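Section 9. Coolant Concentration and Chip Removal

9.1 Purpose

The procedures in this section apply to the Bimero bench lathe and to the Bimero knee mill fitted with the Furetti flood coolant system. They are to be completed by trained operators only. Revision date: May 11, 2026.

9.2 Before You Begin

Set the main disconnect to OFF and apply a lockout tag. Wait until the spindle has come to a full stop and the coolant pump is silent. Wear safety glasses and cut-resistant gloves. Gloves must be removed again before the spindle is restarted.

CAUTION: Never clear chips with compressed air. Chips and coolant mist can be driven into the way covers, the spindle bearings and the eyes.

9.3 Checking the Coolant

1. Open the tank lid and skim any tramp oil from the surface with the Fistum skimmer supplied.

2. Place one drop of coolant on the refractometer and close the cover plate.

3. Read the value at the line and multiply it by the factor printed on the coolant drum label.

4. Record the result in the machine log. The acceptable range is given on the same label.

5. If the concentration is low, add premixed coolant. If it is high, add clean water – never pour undiluted concentrate directly into the tank.

6. Check the tank level. The float must stand above the 70 percent mark before the pump is switched on.

Note: Coolant that smells sour or has turned gray must be drained and replaced. Topping up will not restore it.

9.4 Clearing Chips

Long, stringy chips are to be pulled away with the chip hook. Short chips may be brushed toward the rear of the tray and lifted out with the plastic scoop. Keep steel, brass and aluminum separate wherever the scrap dealer requires it.

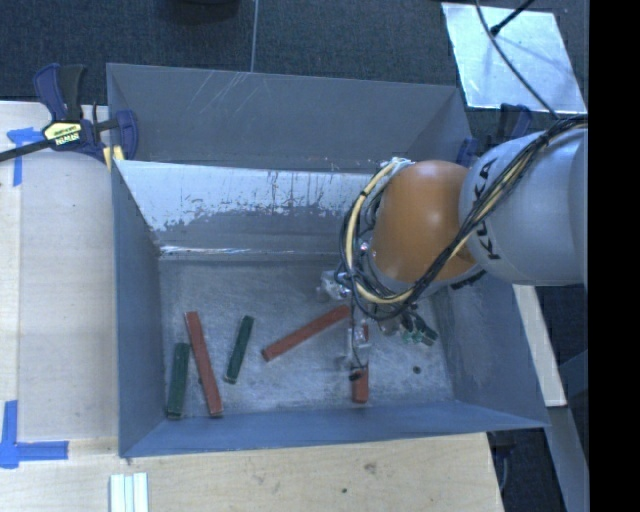 Figure 11. Metal bin with sloping inner panel.

Empty the chip tray at the end of every shift and whenever chips reach the lower edge of the coolant screen. After the tray has been emptied:

1. Lift the coolant screen straight up by both handles.

2. Rinse the screen with coolant from the wash hose. Do not use solvent.

3. Inspect the mesh for tears. A torn screen must be replaced with the Brabec screen listed in the parts section.

4. Lower the screen until both tabs sit flat in their slots.

5. Wipe the exposed ways and apply a thin film of way oil.

CAUTION: Oily rags must be placed in a closed metal waste can. Do not leave them in the tray or on the headstock.

9.5 Returning the Machine to Service

Confirm that all covers are in place and that no tools remain in the work area. Remove the lockout tag. Start the coolant pump with the spindle stopped and let it run until the flow at the nozzle is steady. If the flow pulses or stops, switch the pump off and check the suction strainer – a blocked strainer is the usual cause.

9.6 Service Interval

The coolant pump seal is to be replaced after 3,000 operating hours. Machines that cut cast iron regularly need a full tank cleaning each March in addition to the cleaning shown in the maintenance chart.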